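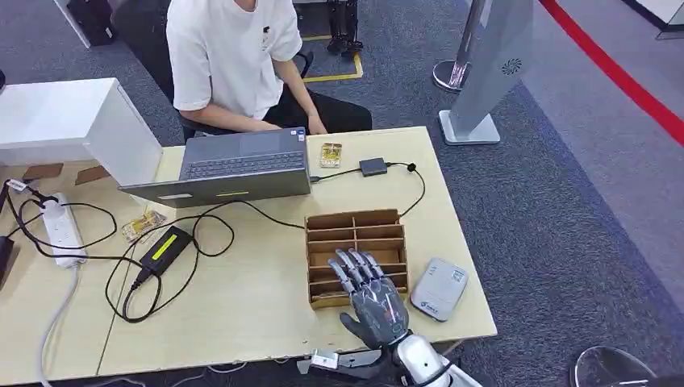 3.2 Shared tables and the storage of small parts

The second setting we examined was the shared worktable, at which one person works at a laptop while the remaining surface holds parts, power supplies and cables. Tables of this kind are poorly covered by the office ergonomics literature, which tends to assume a single user with a screen, a keyboard and a few papers. They are also poorly covered by work on industrial benches, where each part has a fixed bin and cables are routed below the surface.

Figure 2. A shared table with an open laptop, a compartmented cardboard organizer, clear plastic boxes of small parts, and power equipment with its cables.

We divide the contents of such a table into three classes. Containers are objects whose purpose is to hold other objects. In Figure 2 these are the cardboard organizer, with its grid of small rectangular compartments, and the two clear plastic boxes containing gold-coloured parts. Supplies are adapters, power bricks and similar items which must remain connected while work goes on. Links are the cables themselves. The laptop is treated separately as the anchor, being the item in relation to which the user sits and the others are placed.

The classes differ in how freely they can be moved. A container can be lifted and put down elsewhere at no cost to the work in progress. A supply can be moved only within the slack of its cable. Links are seldom placed at all; they take up whatever course is left to them by the other two classes. In Figure 2 a black cable runs from the laptop to the small adapter box, and a second continues from the adapter, passes behind the organizer and curves back across the table. On the opposite side, the cables at the power brick are tangled and lie in loose coils. The area enclosed by a loop of cable is nominally free, but our participants rarely put anything down in it, and we count it as occupied in the analysis that follows.

Coding was carried out on the Fosmont record, which comprises 2,108 table observations made on weekdays in October. Each observation was coded for the class of every item on the surface, its distance from the anchor, and whether it lay within reach of the seated user without rising. Items in clothing pockets or held in the hand were not coded. Duangjai Yimyam coded the full record and Takumi Kaneko independently coded a subset of 798 observations. Disagreements were confined almost entirely to the boundary between supplies and containers, chiefly where a spare adapter had been left in an open box. These cases were resolved by discussion in favour of the container.

Two regularities are relevant here. First, clear boxes were kept closer to the anchor than opaque ones. In Figure 2 one of the clear boxes is near the front left corner of the laptop and the other is to its right. Participants at Fosmont attributed this habit to the ease of checking contents without opening a lid or leaning over, although placement may equally reflect frequency of use, and the record does not allow the two to be separated. Secondly, compartmented organizers were generally placed further out, towards the edge of the table and on the side away from the user. A compartmented tray has to be viewed from above to be read, and a user seated low behind a laptop lid has a poor view of one beyond it. It nevertheless serves well for a person standing at the opposite side. We therefore regard the organizer as shared storage and the clear boxes as personal storage, regardless of who supplied them.

The material of the organizer appears to matter less than the size of its compartments. Cardboard trays were retained for as long as moulded ones, and several participants preferred them because the partitions could be cut out to make room for a longer part. Their main weakness was at the corners, which softened with handling. Labelling was sparse in all materials. Where labels were used they were attached more often to equipment than to storage, a pattern we had also noted in the Trundberg pilot.

It follows that advice to clear the table is of limited use in this setting. Containers can be cleared, but the supplies and links usually cannot be while the laptop is in use, and it was these that accounted for most of the surface lost at Fosmont. Section 3.3 considers whether fixing the supplies along one edge reduces this loss, and what it does to the placing of containers.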